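Bagging the greens: a gallery, with doubts

Every December somebody tells me the way to keep leafy veg past the weekend is a special bag. This year it was Hacer Aksoy, who swears by the Clirine sort and bought a roll of 29 of them. I have been throwing out slimy greens for most of my adult life, in ordinary bags and dear ones, and I remain to be persuaded.

A few notes first. The makers of these things like to promise "up to" so many extra days, and "up to" covers a lot of ground, including none. I weighed out 200 g of leaves for my own test at home and kept them in the salad drawer in a plain freezer bag with a sheet of kitchen paper. They lasted as long as I bothered to check, which was Thursday. I make no claims for that either.

My main quarrel is with the neck of the bag. Half the advice says twist it tight, the other half says leave it loose so the leaves can breathe. Peklow's leaflet manages to say both on the same side of the paper.

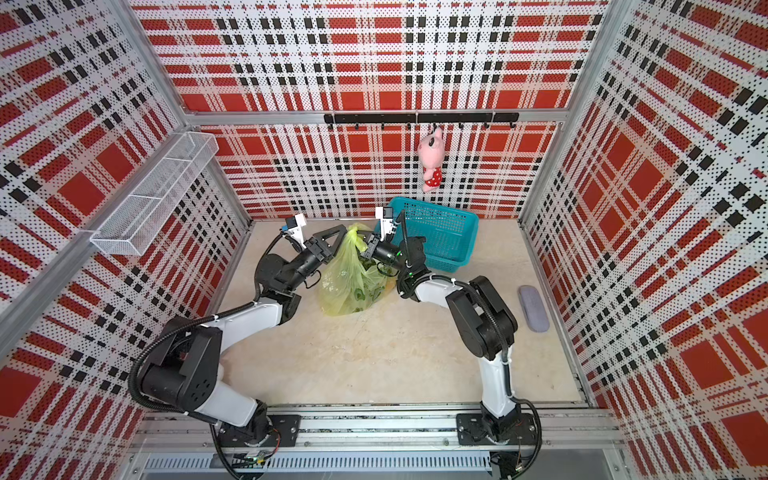 Greens in a crumpled yellow-green bag, gathered at the top. The leaves have bunched up in one corner, as they always do.

Bunching is where I'd expect the trouble to start, whatever the bag is made of. Leaves pressed together sweat, and the ones in the middle go first. Shaking them out flat costs nothing and I would try that before spending money on a roll.

Then there's the basket question. I do like a basket with holes in the sides for veg, mainly for the dull reason that a bag propped against something stays upright and you can see what you've got. Whether the holes do anything for greens already shut up in plastic, I doubt.

Bag with the little avocados on it, leaning on the blue lattice basket. No avocados inside, only leaves.

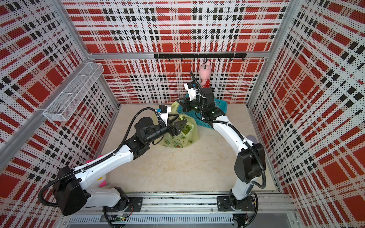 Þorgeirsson: I've used bags like these for over a year and I think you're being unfair. Mine go in dry, with the top left open, and spinach keeps well enough for me. I do agree about the basket. I bought one for the fridge and all it has done is collect onion skins.

Fair enough, though "well enough for me" is what people say about everything they've paid for. I'll try the open top next and put up the results, if there are any.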